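Judia Tabletop Fruit Set: data card and read-me

Welcome, and thanks for stopping by! If you've come for the download instructions, they're in the text file beside this one. What follows is the longer story of what's in the set, how we gathered it and where we think it's a bit thin, and I'd encourage you to put the kettle on and read it before you train anything.

Judia is a collection of 809 demonstrations of a two-armed robot handling fruit and dishes on a tabletop. The left arm carries a gripper and the right arm a five-fingered hand, and you'll want to keep that in mind when you set up your action space, as the two sides don't share a layout.

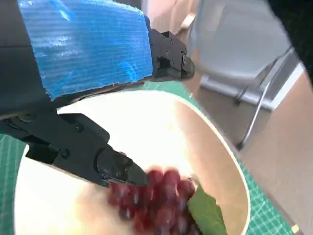
Card written by Marloes Van Wijk
Turnach recording room | April 4, 2022

We started with grapes, and I'm glad we did. A bunch has no tidy centre to aim for, and it changes shape when you press on it, so the person driving the arm has to make lots of little corrections on the way in. Those corrections are the good stuff! We've kept them all, hesitations included, and we'd ask you to think twice before smoothing them out.

Each demonstration has a wrist view, a head view, joint positions for both arms, the gripper opening and a short written instruction such as "pick up the grapes". The instructions were typed by whoever was at the keyboard, so the wording wanders (you'll find "bunch", "grapes" and one "grape bundle"). The wrist view goes soft during quick moves. If blur bothers your model, there's a sharpness score for every still, and you can filter on that.
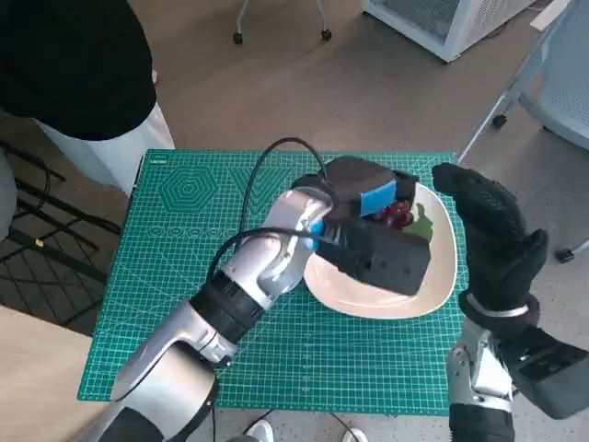
Dishes were swapped between blocks of 20 demonstrations, and the leaf was nudged to a new spot whenever someone remembered to do it — which was most of the time, though I wouldn't swear to every block. The column called dish_type was filled in by hand afterwards by our friends at De Graaf, who also caught 5 demonstrations where the left and right arm streams had been switched. Those have been fixed, and the old versions are gone.

A few things to be wary of. The lighting is bright and quite even, so please don't expect a model trained only on Judia to cope with a dim kitchen. Failed grasps are included and marked with success = 0. The suggested split keeps whole blocks together, and if you shuffle single demonstrations instead, your test scores will look rosier than they should.

The companion set, Kasa, covers cups and cutlery in the same file layout, and the loader reads either one. We hope to bring the pair up to 2000 demonstrations by July. If you find a mislabelled dish in the meantime, send us the demonstration number and we'll correct it in the next version.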